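# Gripper trial FAQ

Last updated 19 July 2025

These are the questions we get most often from people taking part in the hand-held gripper comparison. If you only want to know how to book a pair, skip to the end.

## Which grippers are being compared?

Two models: the Trirent and the Viklund. Both are worked by hand and both use two padded fingers that close toward each other. The Trirent has the shorter linkage and the stiffer trigger. The Viklund opens wider but weighs more, and people with small hands tend to notice the weight first.

## Do I need a robot arm to take part?

No. This round is hand-held only. The arm comparison starts in January and will use the Drollenent controller with whichever finger set does better now.

## What objects should I use?

Things you already have in the kitchen. Bowls, mugs, lidded pots and boxes are all fine. We ask that at least one object be smooth and rigid, like a china bowl, and one be soft, like a bag of rice. Please leave out knives and anything you'd be sorry to break.

Patterned tablecloths are fine too. A cloth does slide and bunch up more than a bare table, so note in your log which one you used. Don't switch halfway through a set.

## How do I pick up a bowl with two grippers?

Put one finger inside the rim and the other outside, then close until the pads touch both walls. Bring the second gripper to the opposite side of the rim before you lift. If you lift with the first one alone, a deep bowl will swing and the pads end up carrying the load at an angle.
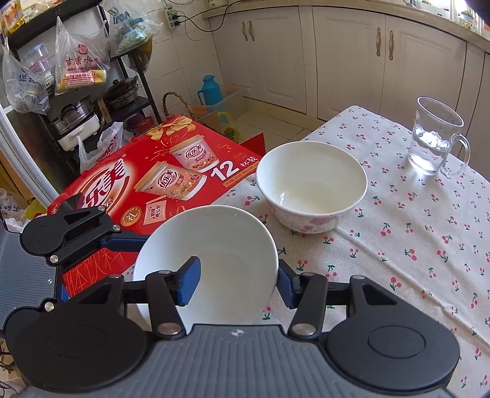
Squeeze only as hard as you need to. With the Viklund you can feel when the pads start to flatten, and going past that point doesn't add any hold. The Trirent gives less feedback – most people over-squeeze it for the first few tries and then settle down.

## What counts as a dropped object?

Any time the object leaves both grippers before you meant to let go, even if it only falls back onto the table. A slip that you catch is logged as a slip. Please log both. We'd rather have a messy sheet than a short one.

## How many tries per object?

Eight with each model. Do all eight with one gripper, rest your hands, then do the other. Start with the model you know least. The target for the whole round is 1000 logged tries, and partial sets count toward it.

## Should the objects be full or empty?

Empty for bowls. Mugs can hold a little water if you want to try the tilt test, but keep it in the bottom part of the mug. Wipe the pads if they get wet, and let them dry before the next try. Wet pads on glazed china gave us the worst results of the first round with both models.

## The small round targets are scuffed. Does it matter?

Yes. The tracking camera uses them to work out where each gripper is. A light smudge can be wiped off with a dry cloth. If the black and white areas no longer have a clean edge, ask for a new sticker and don't try to fill it in with a marker.

Also check that your sleeve isn't covering one. Long sleeves are the usual cause of lost tracking.

## Can I swap the finger pads between models?

No. The mounts look alike but the screw holes are 4 mm apart on one and wider on the other. Forcing them will crack the mount.

## Which one is winning?

We aren't giving out scores until the round closes. So far the Trirent is quicker on thin rims, and the Viklund is steadier on boxes. Soft bags are still a toss-up.

## How do I book a pair?

Fill in the request form on the Nasedeo project page and say which model you'd like first. Loans run for two weeks. Send the pair back in the same case, with the log sheet on top and the spare pads in the side pocket.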